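Small press wants first rights to my second novel too — normal?

Posted by inkandrye

My first mystery is done (343 pages in manuscript) and a small press called Plukholm has offered to publish it. The contract is mostly plain, but there is an option clause. It says they get first look at my next book-length work, with 477 days to decide after I turn it in. I can't show it to anyone else in that time. They also want to pay the same terms as the first book.

The second one is half drafted and isn't a mystery. It's a family story set on a ferry line, working title Vener. Is this standard? I have no agent. I'd like to sign by November if I can.

Posted by Trustel

Option clauses are normal. That one is too long. Ask for 60 days, and ask that the clock start when you send a proposal and sample chapters, so you don't have to finish the whole book first.

Second, narrow it. "Next book-length work" covers everything you write, including the ferry book. Change it to "next mystery novel featuring the same lead character." Most small presses will agree to that if you ask politely in one email. 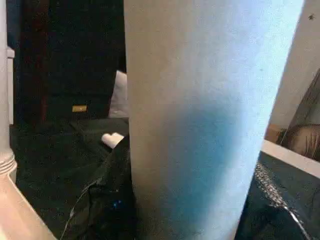
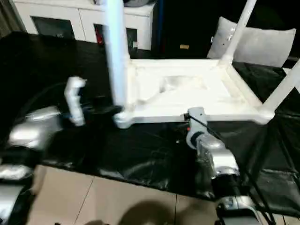
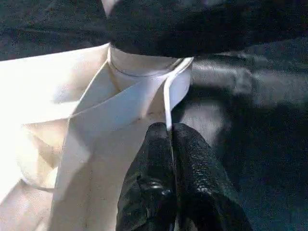 Third, strike "same terms." If the first book sells well you want room to ask for more. "Terms to be agreed in good faith" is common wording, and it leaves you free to walk away if you can't agree. Check that they don't also have a matching right hidden in another paragraph. Mine was on page 7, under subsidiary rights, and I missed it the first time through.

Get all of it in writing before you sign. A friendly phone call doesn't change a contract.

Posted by marginwalker

I signed one like that years ago and it was fine, they passed on my second book in a week. So it depends on the press. I'd just sign.

Posted by Le Goff

Please don't just sign. A quick pass tells you how that press behaved once, and yours can legally sit on the book for more than a year. Writers' groups often have someone who will read a contract for a small fee. Also look at when rights revert to you if the first book goes out of print — that matters as much as the option.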